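3.2 Meadow images and the memory of land use

The second group of sources consists of landscape images of the meadows between Corham and Engelbrecht. Earlier studies used such images mainly as decoration. Xenos and Panagiotou read them together with the parish land registers, and we follow the same method in this section. The oldest register that mentions the common meadow is from 1720, and it gives the rules for mowing in much detail. Grazing was forbidden until the first hay was taken, and each household had to repair its own part of the ditch.

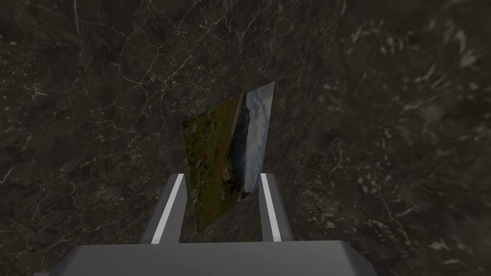 Figure 2. Landscape picture with a grassy meadow, small red and orange-red flowers, and sky.

The registers do not speak of flowers at all. This silence is not surprising, as the clerks wrote down only what could be taxed or disputed. In the interviews from Dastomlow, however, the older residents described the meadow first by its colors in May and only later by its borders. Two of them could still name the strip their family had mowed, although the strips were joined long ago. We therefore treat the images as support for spoken memory, and we do not use them to measure plant cover. The question of how the borders moved after the drainage works is discussed in Section 4.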